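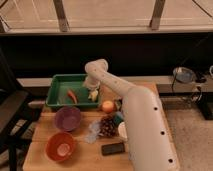

Fovar Map Kit 3
Level-building pack for arena shooters
Reviewed 2024-08-15
Version tested: 3.1, full download

What you get

Fovar is a set of prebuilt map pieces with a small placement tool bolted on. The store page says 300 pieces. That number includes every color variant, so a stone arch in gray and the same stone arch in tan count as two. If you throw out the recolors and the mirrored copies, the choice gets a lot thinner, and most of what remains is walls.

The walls are fine. They snap on a sensible grid, the corners meet without gaps, and I didn't find any of the pinhole leaks that made version 2 such a pain to compile. Ramps are good too. The natural terrain pieces I would skip. The cliffs tile badly from any distance, and you'll spend longer hiding the seams than you would have spent pulling your own terrain up by hand.

The "smart pathing" claim

This is the big selling point and the reason most people will be looking at this page. According to the box text, you drop your pieces, press one button, and bots can play the map. I tried it on three layouts.

Jumuneo is a small two-floor duel map. The button worked. Bots picked up the armor, used both lifts, and only got stuck once behind a crate I had put there myself.

Bouazza is a mid-size capture the flag map with a trench down the center. The button sort of worked. Bots attacked happily enough but none of them would take the trench on the way home with the flag, so every run came back over the top where anyone with a rifle could pick them off. I had to go in and lower the path costs by hand, which means opening the same editor the kit tells you that you won't need.

Vestard is the large one, with vehicles. It has 2000 path points after the automatic pass, and I would call it unplayable. Drivers circle the first bend and then park. Defenders crowd onto one staircase. I deleted the lot and started over with my own points, and ended up using far fewer of them.

So treat it as a first draft on small maps. On anything bigger, expect to do the work yourself. The kit doesn't say this anywhere, and it should.

Textures and sound

There are 18 material sets. Rust, Wet Stone, and Lab Tile hold up close to the camera. The two snow sets look like somebody spilled flour. Sand is usable if you keep it in shadow.

Ambient sounds come as short loops, and I mean short. The wind loop has a click at the join that you will hear forever once you've heard it. I swapped it for one from an older map of mine and left the rest off.

Performance

The default lighting is heavy. A plain room with four lamps dropped below what I'd accept online, on a machine that runs stock maps without trouble. Switching the lamps from "live" to "baked" brought it back. The setting is three menus deep and resets itself whenever you duplicate a lamp, so check each one before your final build.

File size is another thing to watch. Using one piece from a set pulls in the entire set. My first build of Jumuneo was over 100 MB for a map you can cross in a few seconds. Stripping unused materials cut it down a lot, but the strip tool also removed a door texture that was very much in use, so save a copy first.

Documentation

One PDF. The section on weapon placement was clearly written for version 2, and the screenshots show buttons that have been moved. There is no mention of team color switching at all, although the feature is there under Piece > Flags > Extra.

License

You can release free maps made with the kit. You can't hand out the pieces by themselves. The wording on paid maps and server packs is vague enough that I'd ask before charging for anything.

Requirements

Editor version: current stable, not beta
Bot support: partial, see above
Vehicle support: listed as full
Undo for automatic pathing: none
Upgrade from version 2: old maps open, but lamps need to be replaced

Who should buy it

If you make small indoor maps and hate lining up walls, it could save you some evenings. If you already have your own set of pieces, I can't see what it adds. Owners of version 2 are mostly paying for the leak fix, and I think that should have been a free patch. There's a trial with the Lab Tile set and the full pathing button included. Build something the size you normally build and run bots on it before you spend any money.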